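3.2 Furnishing and small objects in shared meeting areas

The second part of the survey concerned the things that people leave on tables in shared meeting areas. Over 200 areas were visited in office buildings let to small firms, and each was recorded once in January, between the morning and midday bookings. Objects were sorted into 9 classes, following the scheme of Baek and Ghorbani, with a separate class for plants and cut flowers. Chairs were entered by type and by the table they stood nearest to.

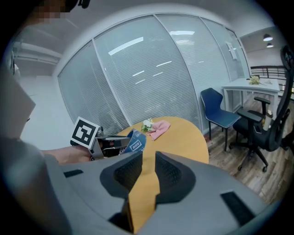

Figure 3. Meeting area at the Drosport building, entry 257.

Table shape had a clear bearing on how objects were placed. On rectangular tables, decorative items were most often set along the center line, where they stayed out of the way of papers. Round tables offered no such line, and items tended to drift toward the rim. In entry 257, a small bouquet of white flowers and a crumpled pink cloth lie next to each other near the far side of the round wooden table. The cloth was entered under textiles and the bouquet under plants, although the two were treated as one group when spacing was measured. Mixed seating was also common in areas of this kind, and the same entry has a blue upholstered chair beside the table and a black office chair on casters farther off. Where both types were present, only the chair nearer the table was used in the seating analysis reported in Section 4.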